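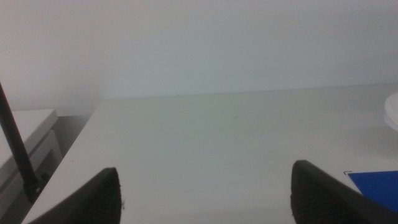 December, bench notes, late afternoon. Coloring day for the little white shoe, the one Dragica wants for the Karkarville window (she's asked twice now, so fine!). I wiped the tabletop before lunch and thought I'd done a decent job, but there are still faint smudges on it and a few tiny dark specks, one of them way back near the wall. I'd like it properly clean before anything white gets set down on it, so next time it's the Flutby cleaner and a fresh rag. The bright blue sheet can stay out – a white shoe on a white table is murder on my eyes, and I may try working over the blue.

On to the straps. Black on the upper one, red on the lower, top faces only, and I want the thin white border kept all the way around. The black is the fussy one. It goes silvery toward one end and dense at the other, and the red has streaks and a couple of lighter patches too. I kind of like it, it looks like a kid did it, but for the window I think a second pass on the black is worth trying. I've got 19 minutes written down for the first test strip and more than 60 for the Robichaud sample, so let's say I'm not fast.

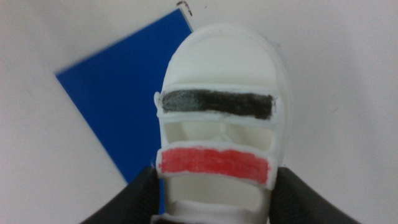
Dragica would leave the streaks alone and worry about the strap ends instead, as she thinks little fingers will go straight for anything that sticks out past the side. Fair point. I'll ask Lumturie whether she still has the fine sanding sticks from the Tridance job, and try one on a scrap strap first.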